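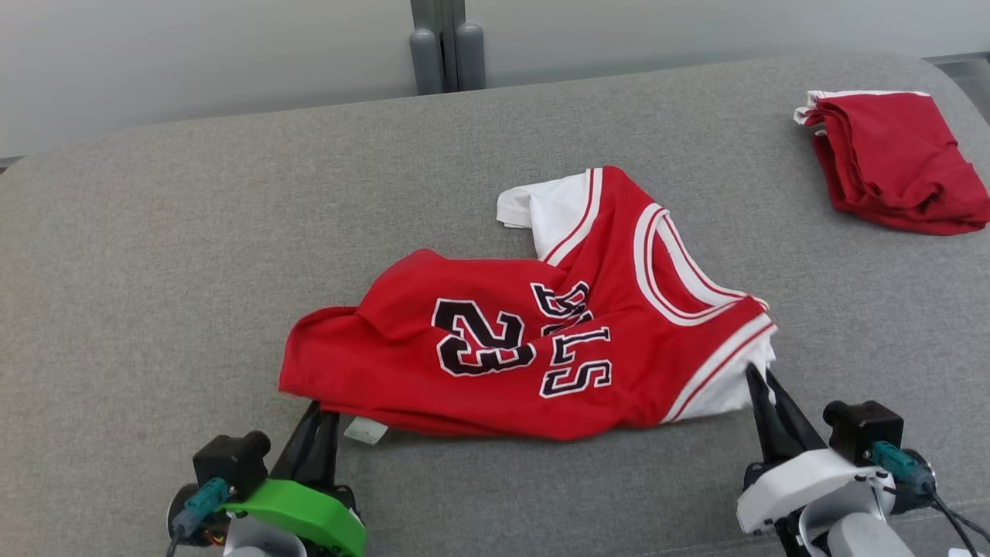 Our July clothing swap is coming, and this time we will have a separate table for sports clothes. Last year we put everything together, and the jerseys were lost between the winter sweaters. In total we received 274 pieces, and many good ones went home again in the same bags. Sports clothes are difficult to choose when they are bunched up. Even a Bulls jersey with a big 23 on it loses half of its name in the folds, and then people pass by without stopping. So I want to ask you for a little work at home before you come.

Please wash the jersey inside out in cold water, and do not iron over the numbers. Ladi Nwosu did this once with her son's team shirt and the letters stayed on the iron. When it is dry, lay it with the front down on a sofa or a bed. Fold both sides to the middle, then fold up from the bottom two times. When you turn it over, the number should be on top. If you have shorts of the same color, fold them small and put them under the jersey, with one safety pin through both. We lost many pairs last year and Ruan Kruger still has three single shorts in his garage — please ask him if you are missing one.

Leave the small tag inside where it is. People look for the size there, and if it is cut off we must guess. If your jersey has no tag, write the size on a piece of paper tape and put it on the collar.

You can bring up to 15 pieces per family. For each piece you get one ticket, and children's sizes count the same as adult sizes. Bags can be left with Rosalinda Mangubat in the hall at Langlois from 4 in the afternoon. She cannot take shoes or helmets, there is no space for them.

We also need 4 more folding tables. Teodoro Estrella can pick them up with his van if you live on the Ostska side of the river. Clothes that stay at the end will be washed again and kept for the autumn swap — I have place for them in my basement, but not for hangers, so please take your hangers home.

Trinidad Talavera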